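Share 12 Comments 4

What's in the chew? Speaker notes, pet owners' evening, Millstead
Alina Voicu
14/01/2024

Before starting

Check the mic works at the back. Ask who has a dog over the age of eight. Ask who gives that dog something out of a tub every morning. Keep your own hand up for both, because I did it too, for most of a year, with an old spaniel cross called Biscuit.

Say early on: I am a vet nurse. I don't sell anything and I don't get paid by anyone who does. Also say that I am going to be rude about some products people in the room have in the kitchen cupboard, and they are welcome to be rude back at the end.

Where this started

Tell the Skerkance story. Client comes in with a stiff Labrador and a tub of joint chews. She asks me if she should up the dose. I turn the tub around to look for the dose and I can't find one that makes sense. There is a number of chews per day by body weight. There is a list of ingredients. What I could not find was how much of each ingredient was in one chew. It said "proprietary blend" and then a total weight.

Pause here. Let them think about what that means. If I give you a sandwich and tell you the whole thing weighs so much and there is some ham in it, you don't know how much ham.

I wrote to the company. Got a nice reply with a coupon in it. Wrote again. Got a second coupon.

The words on the front

Read these slowly, one at a time, and ask what each one promises.

"Supports mobility." Supports how? My floor supports my dog's mobility.

"Vet recommended." Which vet, how many, and were they asked to pick between this and nothing?

"Helps maintain healthy joints." Look at that one closely. It assumes the joints are healthy already. A lot of people buying it have a dog that can't get into the car.

"Natural." Skip the long argument. Arthritis is natural too.

The point for the room: these phrases are picked with care so that they sound like a medical claim and can be defended as something softer. I don't say that makes the stuff useless. I say the front of the tub is advertising and should be read the way you read the side of a bus.

The reviews problem

The Grakero chews page had 2,627 reviews the evening I looked, and nearly all of the ones I read were glowing. People love to quote that at me across the desk. So go through why I don't put much weight on it.

Stiff dogs have good weeks and bad weeks. You buy the tub in a bad week. Of course you do, who buys it in a good one? Then the weather changes or the dog simply swings back the way it was going to swing anyway, and the tub gets the credit.

The owner is also the one doing the scoring. I was sure Biscuit was trotting better. My husband, who didn't know I had started him on anything, was asked a month later and said he looked the same. I was annoyed with him for a week. (This usually gets a laugh, don't wait for it.)

And people change more than one thing. New chews, and at the same time shorter walks, a better bed, fewer biscuits off the plate. Then they write the review about the chews.

Someone will say "but dogs don't know they're taking it, so it can't be placebo." Take this seriously, it's a fair thing to say. The dog may not know. The person filling in the form knows. If you want to learn whether it was the chew, you need a chew with nothing in it, and an owner who can't tell which one they got.

What a decent test would look like

Keep this short, they glaze over. Two groups. Dogs put in one or the other by chance. Real chew, dummy chew, same smell and shape. Measure the walk with something other than a hopeful person's eye, such as a pressure plate. Leave it going long enough. Publish it even if it flops.

Then: ask how many brands hand you something like that when you write in. I have written to four. Athumani sent a leaflet that said "clinically studied," with a chart on it. The chart had no label up the side. I asked what it was measuring and was told it was for illustration.

To be fair to them, and do say this out loud: a study with enough dogs in it costs real money, and small companies don't have it. That is a reason for them to claim less. It isn't a reason for us to believe more.

Themba's objection

Themba Pretorius and I have argued about this for years at the clinic and he would want it put properly. His view is that if the chew is harmless and the owner feels they are doing something, the owner watches the dog more closely, and the dog gains from being watched. He also thinks I am a misery.

I'll give him half. Watching is good. But harmless depends on what it replaces. I have seen a dog who was plainly sore go months on chews before anyone booked him in, and there are proper painkillers for that, given after an exam and kept an eye on. Those months are the cost. It doesn't show up on the receipt.

Money does, though. Over 300 dollars in a year is what I had spent on Biscuit's tubs when I added up the emails. That would have paid for an exam and a good part of the follow-up. 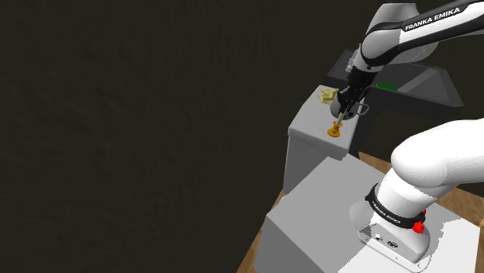

Things that are dull and that I would do first

Weight. Sorry. It is nearly always weight. If you can't feel the ribs without pressing hard, start there and leave the supplement aisle alone. Ask the clinic for a target and a food amount measured on a kitchen scale. A scoop is a guess.

Floors. Rugs or runners where the dog has to turn. A lot of "he's gone off his food" is a dog who doesn't like the slippery bit in front of the bowl.

Walks. Same length most days, a little shorter, a little more often. The quiet week followed by one huge hike on Sunday is what fills our Monday morning.

Nails. Long nails change how a dog stands. Offer to show anyone afterward how we do it with a nervous one.

Exam. Before the tub, please, and definitely before a second tub on top of the first. "Slowing down" can be joints. It can also be the heart, the thyroid, the back or the teeth, and a chew won't sort out which.

If you're going to buy it anyway

Many will, and I would sooner they did it with their eyes open. Don't lecture in this part.

Find the amount of each active ingredient per chew. If the label won't tell you, put it back.

Look for a batch number and an expiration date. Look for a phone number that a person answers.

Tell your vet the name of it. All of them, including the oil and the powder your sister gave you. Some things don't mix well with medicines or before surgery, and we can't help with what we haven't heard about.

Never share a human product with a pet without asking. Some flavored human ones have xylitol in them, and that can kill a dog. Say this twice.

Film the dog before you start. Same bit of path, same time of day, walking toward you and away. Film again after a couple of months, then get someone who doesn't know which clip is which to pick the better one. Marina Chatzigeorgiou did this with her collie and her neighbor picked the "before." She stopped buying.

Set a stop date when you open the tub. Write it on the lid. If you can't point to a change by then, stop, and see if anything gets worse when you do.

Cats, quickly

Somebody always asks. Cats hide it better and there is even less to go on. Look for a cat that has stopped jumping to the high shelf, or that goes in two hops where it used to go in one. Same advice: get it examined. Do not give a cat a dog's product, or anything of your own for pain.

Likely questions

"Fish oil?" Better case than most of what's on the shelf, and still a matter of dose. Too much brings its own trouble, starting with the carpet. Ask your vet for an amount.

"My dog is like a puppy on them." I believe you that he's doing well. I don't know why he is and you may not either. Try the stop date.

"So who do you trust?" Don't name a brand. Say I trust the one that tells me what's in it and what they don't know yet.

"Is CBD any good?" I don't have a firm answer and the rules differ by where you live. Pass to Haoran Ding if he's in the room, he has read more on it than I have.

Next talk is in February, on teeth, with the same warning about rude remarks. Leaflets by the door. Please stack your chair on the way out.

Share 12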